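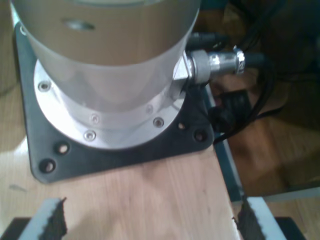

Equipment planner, small robot arms (part-time, Grilville)

Galbraith is looking for one person to work out what our robot arms really cost us, and whether we should buy any more of them. The post is 4 days a week, based at our Grilville workshop, and runs until the next equipment budget is settled.

Why we are hiring

We have two quotes on the table, from Horero and from Gummont. Both promise that an arm will pay for itself quickly. Neither says what counts as an arm. The price on page one leaves out mounting plates, spare cables, gripper pads and the hours a technician spends bolting things down and moving them again. Last year's budget had one line for all of that, and it was wrong by 3000 dollars. We would like the next one to be less of a guess.

We are not sold on buying. If you come back and tell us to keep what we have and spend the money on benches, we will read that report with the same interest as any other.
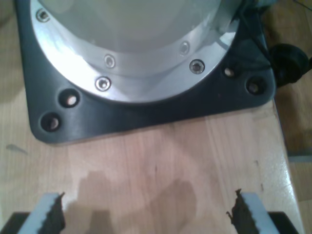

Arm base and plate on a wooden tabletop, with the gripper fingers in front.

What you will do

Go through both quotes line by line and list what is missing. Ask the sellers for it in writing – phone promises don't go in the file.

Build a parts list for one complete station, down to screws and connectors. Our last attempt stopped at 491 dollars for small hardware, and the people at the benches think that is low.

Talk to the technicians about wear, downtime and how often an arm gets moved. They have opinions and are seldom asked.

Write a budget with a low case and a high case. Please make the high case one you believe in.

What we need from you

Some years of buying or budgeting for a shop, lab or small plant. You don't have to program a robot, but you should be able to look at a mounting plate and ask who drilled it, what it cost and what happens when the next model has a different bolt pattern. You should be at ease telling a salesperson no, and telling us no as well.

A background in sales for either bidder would be a problem. Say so up front if you have one.

Pay and terms

Pay is roughly 2000 dollars a month before tax, paid at the end of each month. We know that isn't a fortune. Hours are flexible apart from a weekly bench meeting. No remote work for the first month.

How to apply

Send a resume and one page on an equipment purchase you argued against, including how it came out. No cover letter, please. Address it to Bereket Jemal, Equipment Planning, Galbraith, Grilville. Applications close 30 October 2026.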